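Visit report: Tandia packing hall, Humden
October 5, 2023

Tandia opened its packing hall at Humden to trade visitors for one day in the autumn, and I went round with the second group of the morning. The firm packs and dispatches small goods for other companies, chiefly spare parts, stationery and light clothing. My interest was in flexible packaging, in particular how plastic courier bags behave between the packing table and the cage, so the notes below are heavier on that than on anything else. The storage racking was also on the tour. I did not take notes on it.

Arrival and layout

Visitors sign in at the side door on the Pant road. The main gate is for vehicles only and the sign saying so is easy to miss if you come from the station. Hi-vis waistcoats are lent at the desk. Footwear is not, and one member of our group had to stay on the marked walkway in ordinary shoes.

The hall is a single-storey building put up for furniture storage and taken over later. Goods come in at the north end, are shelved in the middle and leave at the south end. The packing area takes up most of the south end, with a smaller room beside it used for trials of new packaging. Floor markings are in good order near the doors and worn through where the cages turn.

According to the handout, the hall sends out 2,000 items on a normal day. July is the quiet month and most of the resurfacing and rewiring is done then. The handout gave no figure for the weeks before Christmas, and the guide preferred not to offer one.

Packing tables

Packing is done standing. Table height can be changed by moving a pin in each leg, which takes two people and a few minutes, and in practice the tables are set once and left. The tops are hard and slightly textured. Stock bags hang from a rail at the back, smallest on the left. Tape, labels and a waste bin are on the right, an arrangement that suits right-handed packers and was the subject of one question from our group. A mirrored table exists. It was in use by a right-handed packer.

The order of work is the usual one: pick note checked against goods, goods into bag, air pressed out by hand, strip peeled, flap folded and pressed down, label on. Pressing the air out is the step that varies most from person to person. A bag closed with too much air in it rides high on the belt and turns at the first gap between rails. A bag with too little air shows the corners of whatever is inside, and sharp contents then wear through at the fold. Packers are asked to aim for a bag that will lie flat under its own weight.

Bag stock

Tandia keeps 7 sizes of courier bag. Two of these account for most of the volume. Film thickness is the same across the range apart from the largest size, which is heavier. The bags are bought from Gelard, and a sample set was laid out for handling. Points noted:

The adhesive strip on the two smallest sizes starts a little way in from each edge, leaving corners that can be lifted with a fingernail.

The release liner comes away in one piece on all sizes. On the previous stock it tore, and pieces of liner ended up under the belts.

Printed film is stiffer than plain film of the same thickness, though only just. It holds a crease longer.

Customers who supply their own printed bags cause extra work because the label has to go somewhere the scanner can find it. A dark logo under a thin label can show through. The house rule is that labels go on the plain side wherever there is one.

Sizing

Goods that are new to the hall are measured before a bag size is assigned. Length, width and depth are taken to the nearest half centimetre, then entered on a card which travels with the first batch. There were 263 cards in the current drawer when the guide last had them sorted. Soft goods are measured folded, and the card says how they are to be folded. I looked at several cards and the folding instructions ranged from a full drawing to the single word "flat".

Repeat measurements on soft goods do not agree well. Two people given the same jumper will differ by more than the rounding, and the hall deals with this by going up a size whenever the card is within a centimetre of the limit. It costs film and saves repacking. I would have liked to see the repacking figures for the year before the rule came in.

Trial room

The smaller room was open for the last part of the visit, 4 visitors at a time. It has daylight on one side as well as the overhead lights, and the difference matters when you are looking at glossy film. Seams and creases that stood out near the window were hard to find farther in.

The belt in there is a long green one with an aluminium rail along the front and a thin white rail along the far side. The surface is smooth. We were shown bags placed flap up and flap down, and asked to judge which lay flatter. Opinion was divided. A dark green work table stands beside the belt, and there is a grey board with ruler markings along its edge.
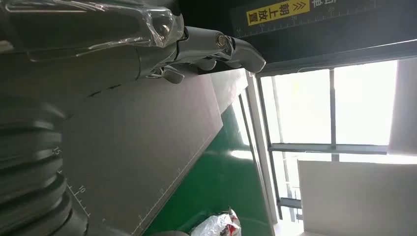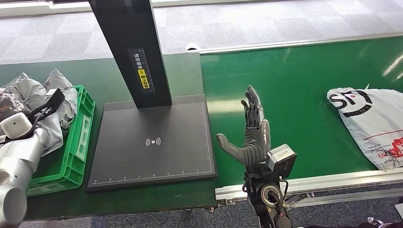
Trial room, Humden: the grey board with its printed scale (first) and a white courier bag on the green belt (second).

Questions at the end

Recycling of returned bags was raised twice. Clean film goes back to Gelard in bales. Film with labels on it does not, and this is almost all of it. A paper alternative has been tried for stationery orders and the results are promised for next year.

Noise in the main packing area was acceptable without ear protection. The tour ran over by a quarter of an hour, mostly at the bag samples. Parking is behind the hall and the bus to the station stops opposite the side door. The handout and a sample of the second smallest bag are with my notes if anyone wants to look at the adhesive strip.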